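4.2 桌面分区与胶带标记的使用

前一节谈的是工位的整体布局,这一节想把话题收得小一点,专门说说桌面本身,说说人们怎样在一张什么都没有规定的台面上,慢慢给自己划出规矩来。这个题目看上去琐碎,我们在写研究计划的时候也只给它留了半页纸,可是跟着三家工作坊一路看下来,发现大家聊得最起劲、意见最多、也最愿意拉着我们看个究竟的,偏偏就是桌上那几道胶带。所以请读者容我们多花一些篇幅。

三家工作坊分别是Zasteo、Vitska和Rweyemamu。Zasteo做小型灯具的组装,Vitska修补旧书和纸盒,Rweyemamu则是一间接零活的包装间,什么都包,从陶器到门把手。三处的台面大小不同,做的活计也不同,但都不约而同地用上了遮蔽胶带。我们在四月里陆续去了14次,每次从早上待到午后,帮忙递递东西,也做些记录,前后留下了1014条台面变动的条目。所谓变动,指的是胶带被贴上、揭掉、移位或者重贴,至于台面上的物件挪来挪去,不在这个数目里,否则这份记录恐怕要写到明年去了。

先说为什么要分区。Zasteo的Mererid Parri在这一行待得久,她的说法我们很喜欢,这里照录下来:“桌子越大,东西越容易散。你给它几个格子,手就知道该往哪儿放。”她讲的“手就知道”,和以往文献里谈到的空间记忆大体相合,不过她更看重的是换班的时候。上午的人把灯座放在靠里的格子,下午的人坐下来,不用问,也不用翻单子,伸手就能摸到。我们观察到的交接时间确实比较短,尤其是在星期一,积压的活多,大家都没有闲聊的工夫,桌上的格子就替人把话说了。

再说格子怎么来。三家都没有一开始就画好图纸。最常见的做法是先贴一条长的,定下大方向,通常与台面的长边大致平行,做上几天活,觉得哪里挤了,再补一条短的。Vitska的师傅甚至很反对用尺子,她们觉得量得太准反而不好改,贴的人舍不得揭。Rweyemamu的做法又不一样,他们在接到一批新货时,会先把最大的那一件摆到桌上,围着它比划一圈,拿开之后再贴,剩下的地方留给小件。这样贴出来的格子自然谈不上整齐,有宽有窄,但是用起来很顺手,我们几个外行人试着照样放东西,半天工夫也就习惯了。

胶带的边缘也值得说几句。手撕的胶带,断口总是毛的,有时还会起皱。刚开始我们以为这只是图快,后来才听说里面有些讲究。Parri告诉我们,她带新人的时候,会特意让他们用手撕,不给剪刀,因为手撕的一段贴得不满意,揭起来重来,心里没有负担。用剪刀裁得方方正正的,新人往往会迁就它,宁可把零件放得别扭,也不愿意动那条线。这一点在记录里也能看到一些影子:Vitska有一位学徒改用裁纸刀之后,她那张桌子上的移位明显少了,师傅还为此专门过来问她,是不是有哪里不敢改。我们不打算凭一张桌子下什么结论,只是觉得这个细节很有意思,值得以后的人接着看下去。

颜色方面,我们起初设想不同颜色会对应不同用途,比如一种用来分区,一种用来警示。真正跟下来,这种分法只在Rweyemamu短暂地用过一阵,后来也放弃了,原因很朴素:颜色一多,就得有人记得哪种是哪种,而做包装的人手上忙着,眼睛只想看见一条线。最后留下来的是与台面反差大的那一种,在浅色台面上看得清楚,也就够了。

关于台面的底子,几位受访者的看法倒很一致,都偏爱不反光的浅色面。光滑的面胶带容易翘,反光的面又晃眼,小零件落在上头,一时半会儿找不着。Zanthorpe早先给这几家做过一批工作台,据说送来时台面是亮的,大家用了不久就各自想办法加了一层。加的材料五花八门,贴胶带的习惯也就是从那时候传开的,先是为了固定这层面,后来才慢慢变成了分区的线。这段来历我们是从两三个人嘴里拼起来的,年份已经对不上了,读者当作背景听听就好。

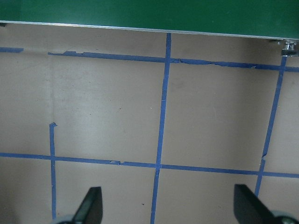 图3 米色台面上的分区:六条蓝色胶带围出大致呈矩形的格子,胶带边缘有手工粘贴留下的缺口和皱褶。

与分区同样重要的,是留白。我们在访谈里反复问过一个问题:有没有哪一块地方是故意不贴的?回答几乎都是有。Parri把它叫作“喘气的地方”,专门放那些说不清该归哪一格的东西,比如一颗来历不明的螺丝,一张写了一半的便条,或者一杯喝到一半的茶。Vitska的人则习惯在两段胶带之间留一个豁口,方便把纸张从一格直接推到另一格,不至于在胶带边上刮起毛来。她们修的多是旧纸,边角脆得很,这个豁口对她们来说比格子本身还要紧些。

留白多大才合适,各家说法差得很远,也和手上的活有关。Rweyemamu接大件的那几天,桌上的格子一度只剩下3个,别的地方全空出来;等到小件多了,线又一条一条地添回去。我们原先以为这样来回折腾会惹人厌烦,问起来,大家却不觉得是额外的活,倒像是开工之前理一理袖子,顺手就做了。有一位包装间的年轻人还说,贴胶带是他一天里最清静的时候,因为这时候还没有人来催货。

也有不顺利的时候。最常见的抱怨是胶带用久了会留下胶印,后贴的一条压在旧印子上,不多久就翘了角,袖口一带便整条掀起来。Zasteo的办法是每隔一段时间全部揭掉,把台面擦一遍,再凭记忆重贴。我们赶上过一回,很值得一写:重贴的时候没有人去翻以前的照片,两个人一边贴一边商量,贴出来的格局与原来的并不完全相同,靠边的一格窄了些,中间的宽了些。Parri看了看,说这样更好,上个月添的那种灯罩终于有地方搁了。记忆在这里起的作用,似乎和我们在2.3节里讨论的“照原样恢复”不太一样,人们记住的是哪些东西要挨在一起,至于线的准确位置,倒是可以商量的。

另一种麻烦出在外来的人身上。临时帮工看不懂格子,常常把它当成装饰,或者当成上一批活留下来没揭干净的痕迹,随手就把箱子压了上去。Vitska试过在胶带上写字,写了几天又不写了,字一蹭就花,换了活计还得重写。后来的做法是让新来的人头一天先收一遍桌子,由旁边的人看着,放错了就说一声。这样教得慢,却教得牢,我们自己也是这么被教会的,其中一位作者至今记得自己把浆糊碗放进晾纸那一格时,满屋子人一齐喊出来的那一声。

下一节将转到抽屉和架子,看看桌面上定下来的次序怎样延伸到这些不那么容易一眼看全的地方,以及在哪些情况下,它到了抽屉口便停住了。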